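Table basket

A table basket is a small open container, usually woven, that stands on a table or worktop and holds whatever a household wants within reach. It is one of the most useful things a home can own, and one of the oldest in spirit: people have been weaving containers for thousands of years, and the basic idea has hardly needed improving!

Use with trays

Baskets are often paired with a low tray. The basket stores, the tray serves, and things travel between the two all day long: spoons, bread, chargers, keys. Plastic trays with a raised rim are popular as they wipe clean and keep round objects from rolling away.

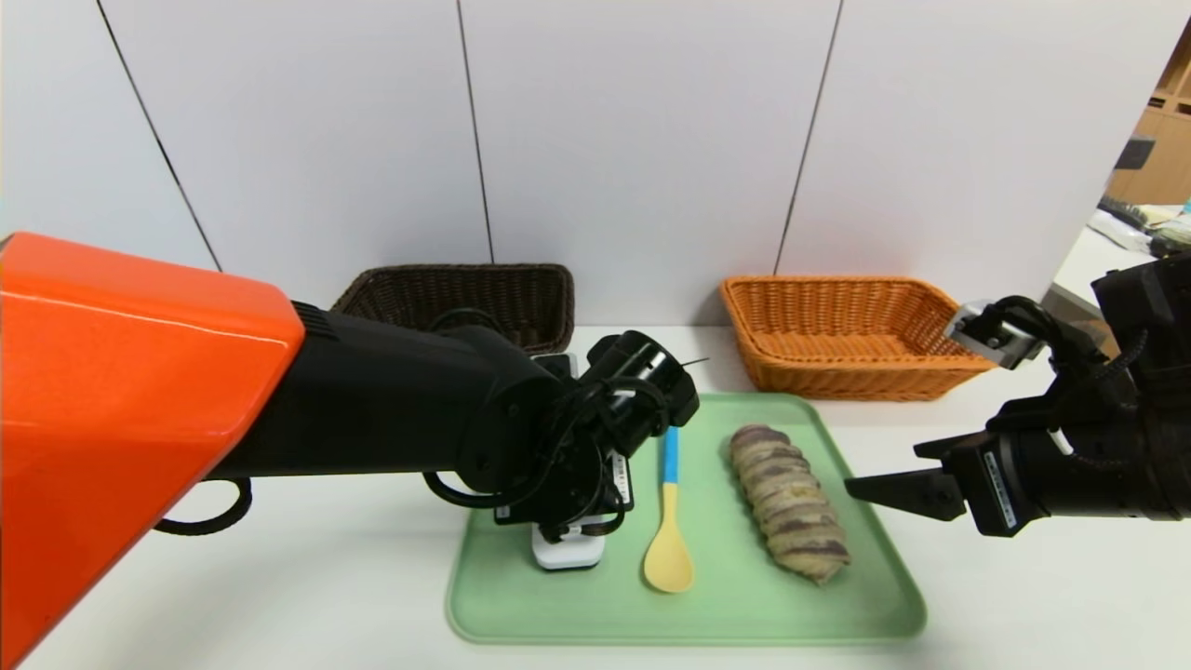

A mint-green tray holding a child-sized spoon with a blue handle.

Weave and colour

Dark brown and orange-tan are common shades, and a lighter band is sometimes worked in along the rim, a lovely touch that costs the weaver very little effort. An open weave lets air through, while a tight one is better for small items. In the Vullesance style, named after the town where it was first sold, the sides are rectangular and the corners softly rounded. Typical lengths run from 32 to 36 cm.
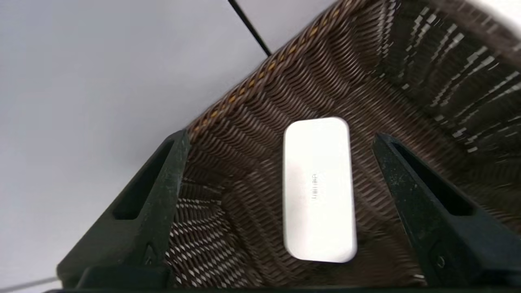

How is a woven basket cleaned?
Shake out the crumbs first, then go over the weave with a soft dry brush. A barely damp cloth will deal with marks, and the basket should dry in the open air, away from radiators.

Sorting

Many homes keep two baskets side by side, one for odds and ends and one for food. Bread is a splendid thing to serve this way, and a long swirled loaf looks every bit as good on a tray. A cloth liner keeps flour out of the weave.
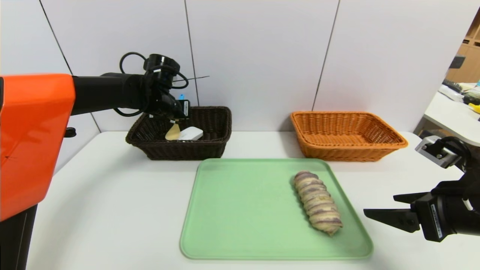

Brown and orange baskets behind a tray with a swirled loaf.

See also: Bread basket, Serving tray, Wickerwork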